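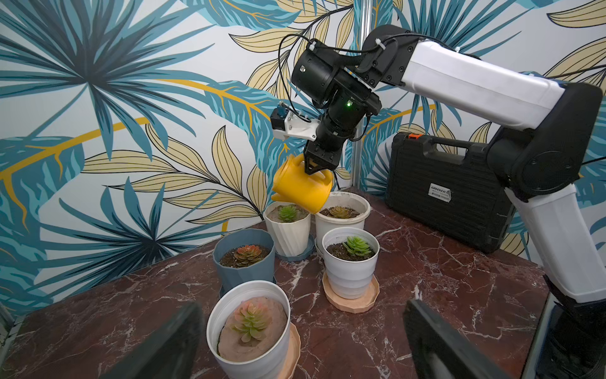 Ticket: Wallpaper order, wrong roll length calculated at checkout
Product: Plinier web shop, order module
Opened by: Samah Kamel, Fanlow
Assigned to: Malcolm Greenwood, Batix support
Priority: medium
Status: solved, waiting for the shop to confirm

Samah Kamel wrote:

Good morning. Since the update in September our shop calculates too few rolls for patterned wallpapers. The customer types the width and the height of the wall, and the shop should add the extra paper that is needed to match the pattern. For plain papers the result is correct. For the papers with large leaves it is the same result as for plain paper, so the customer receives one or two rolls less than she needs. We have already had three complaints, all of them from the Barbieri collection.

What I have tried until now:
Emptied the cache of the shop and of my browser. No change.
Opened the product in a private window. No change.
Saved the product again without changing anything. No change.
Compared the field "pattern repeat" with our price list. The value is there and it is correct.

I can not turn off the calculator completely, as many customers order only with it. Please advise.

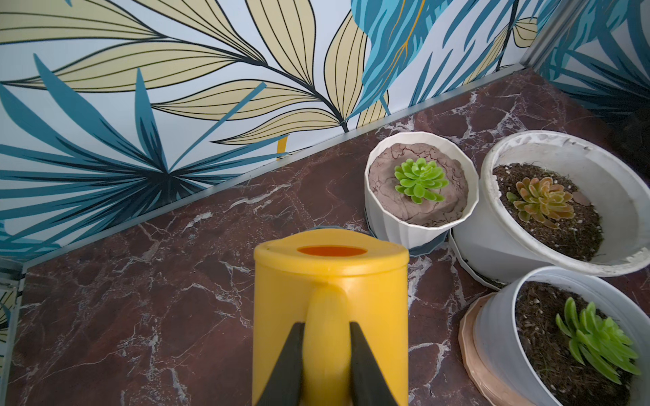
Yellow watering can, seen from above.

Malcolm Greenwood wrote:

Hello Samah, thanks for the clear report. Could you tell me which unit is shown next to "pattern repeat" on one of the affected products? Please also send the import file you used for the Barbieri range. I would like to see the raw values before the shop converts them.

Samah Kamel wrote:

The unit shown is cm. I have attached the file. I noticed one thing while I was preparing it: in the file the column is called "repeat_mm", but in the old file from before the update it was called "repeat". I did not rename it myself. The supplier sends it like this now. I don't know if it matters, but I prefer to mention it.

Malcolm Greenwood wrote:

It does matter. The new import does not know the column "repeat_mm", so it leaves the calculation value empty. The number you see on the product page is the old one, stored as text for display only. With an empty value the calculator treats the paper as plain.

Please do the following:
1. Go to Import, then Column mapping.
2. Choose "repeat_mm" on the left and "Pattern repeat (calculation)" on the right.
3. Set the unit to mm.
4. Run the import again for one product first.
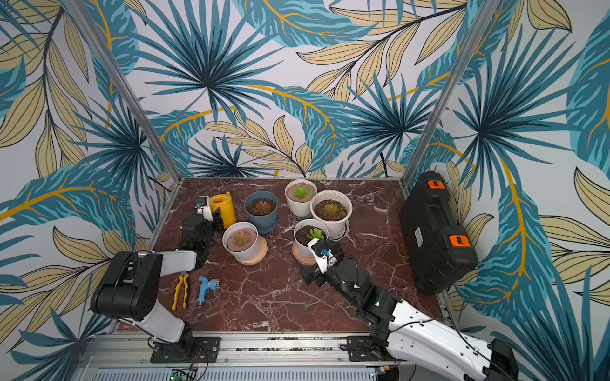
Samah Kamel wrote:

I followed the steps with one product and the number of rolls went up as it should. Then I ran the import for the complete range, about 400 products. It finished after 30 minutes, but 9 products were refused with the message "value is not a number". I opened the file and saw that in these lines there is a comma in place of a point. I corrected them by hand and imported only these lines. Now all are accepted.

One question is left. Will the mapping be kept after the next update, or must I set it again?

Malcolm Greenwood wrote:

The mapping is saved with your shop profile and is kept. Orders placed before the correction are not recalculated, so you would need to check those yourself. The report "Orders by product" can be filtered by collection.

Samah Kamel wrote:

Thank you, I have found the report. I will write to the customers concerned today and close the ticket when the first new orders have come in with correct quantities.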